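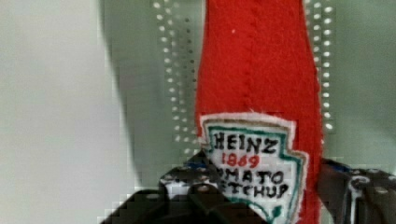
About the Wornstead Cooking School

Wornstead opened in December, nine years ago, in the back half of the old Nesness hardware store. Ludivine Mallet started it with one class a week, for people who had never cooked for themselves. We now teach 53 classes a year, all in the same building.

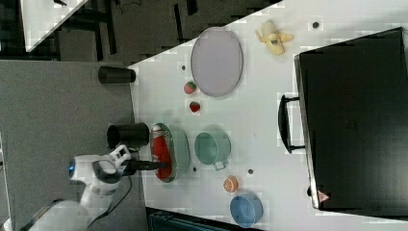 Most of our students are adults who work during the day, so classes run in the evening and last three hours. You cook, eat what you made, and wash up. Knives and aprons are provided.

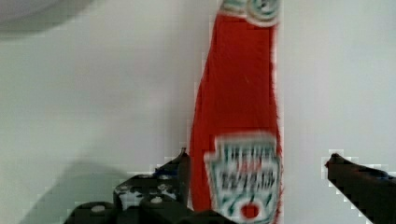

Where to find us

We are at 347 Bellier Street, next to the Chauvin bakery. Parking is behind the building. The front door sticks, so push hard. The office is open for an hour before each class, and you can pay for a course there by card or check.

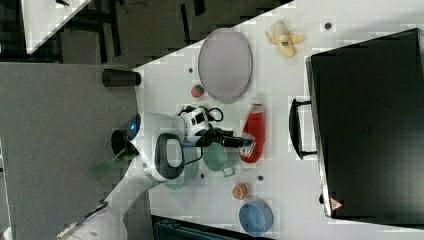 A red bottle and a small clear glass cup on a white tabletop.

Signup for the spring courses opens in February 2025.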